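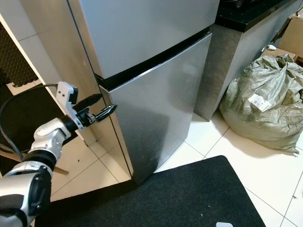 Where should milk go in a two-door fridge?
On a middle or lower shelf toward the back, where the temperature holds steady. The door gets warm air every time somebody opens it, so keep the door for ketchup, mustard, juice.

HOME KITCHENS 1 – UNIT 5: THE REFRIGERATOR
Handout, Vurnmont Adult Learning, October term
Bring this to the practical. Spare copies by the sink.

What we covered

Top-freezer type, two doors. Freezer above, fresh food below, gap between the doors. Commonest kind in rented apartments, so most of you have one or will have one. French door and side by side come in Unit 7, don't worry about them now.

Cold air sinks. In a lot of top-freezer models the cold is made up top and blown down through a vent at the back of the fresh food part. Block the vent with a big pot and the bottom shelf goes warm while lettuce near the vent freezes. If your lettuce keeps freezing, move it before you touch the dial.

Temperatures
Fridge: 37 to 40 F. Freezer: 0 F.
The dial numbers are NOT degrees. On most dials a higher number means colder, but check yours. Change it one step, wait a full day, read again. Thermometer in a glass of water, middle shelf, overnight. Air readings jump about too much to be useful.

Where things go
Upper shelf – leftovers, cooked food, drinks. Lids on.
Middle – milk, eggs in their carton, yogurt.
Bottom shelf – raw meat and fish, always on a tray with a rim.
Drawers – one for leafy stuff (humidity high), one for fruit (humidity low). Apples away from greens, they make them go yellow.
Door – sauces, pickles, butter if you use it fast.
Freezer – flat bags stacked like books once they are solid. Label and month on every one.

Someone asked about hot soup. Don't leave the pot out all evening. Split it into shallow containers, let the worst of the steam go off, then in it goes. Two hours out is the limit, one hour if the kitchen is over 90.

Outside of the fridge

People forget this half. Notes from the board:

Door seals (gaskets). Warm water, drop of dish soap, old toothbrush in the folds. Dry with a towel. Paper test: shut a strip of paper in the door and pull. Slides right out = weak seal at that spot. Try all four sides, both doors. A stiff seal sometimes comes back after a clean and a bit of warm air from a hair dryer, low setting.

Silver finishes. Wipe along the grain, never in circles. Soft cloth, soapy water, then a second cloth to dry. No steel wool, no bleach. The Jellitz cloths in the supply closet are fine, the green scrub pads are not!!

Edges and handles. Doors with no bar handle get opened by the side edge, so that's where the grease is. Clean the edge and the strip between the two doors at the same time. Crumbs sit on the top lip of the lower door too.

Floor in front. If you keep a mat there, pull it back and wash under it. The mat must not ride up under the door or bunch against the base. Shake it outside, check the underside for damp. Damp under a mat can be a drip from the fridge or only from mopping, so dry it all and look again next morning.

Space around it. Go by the manual. If there isn't one, leave a couple of inches at the back and a little at the sides. Next to a cabinet or a wall, check the door can open wide enough to get the drawers out. Measure before you buy – a door that only opens halfway means the drawers stay in forever.

Level. Front feet a touch higher than the back so the doors swing shut by themselves. Ask for help to tilt it, they are heavier than they look.

Practical, next session
In pairs. One empties, one washes, then swap for the freezer.
1. Unplug or switch off. Food into the Sereo cool box, raw meat in its own bag.
2. Shelves out. Let glass ones come to room temperature before warm water goes on them, they can crack.
3. Wipe the inside with baking soda in warm water, 2 tablespoons to the quart.
4. Seals, edges, outside, floor.
5. Dry everythng. Shelves back, food back by the list above.
6. Power on, thermometer in, write the start time on your sheet.

Homework
Paper test on your own fridge, plus one overnight reading. Draw your shelves and write in what is on them now, not what should be. Read the storage chapter in Monti, skip the part on wine.

Sheets go in the tray by the door befor class starts.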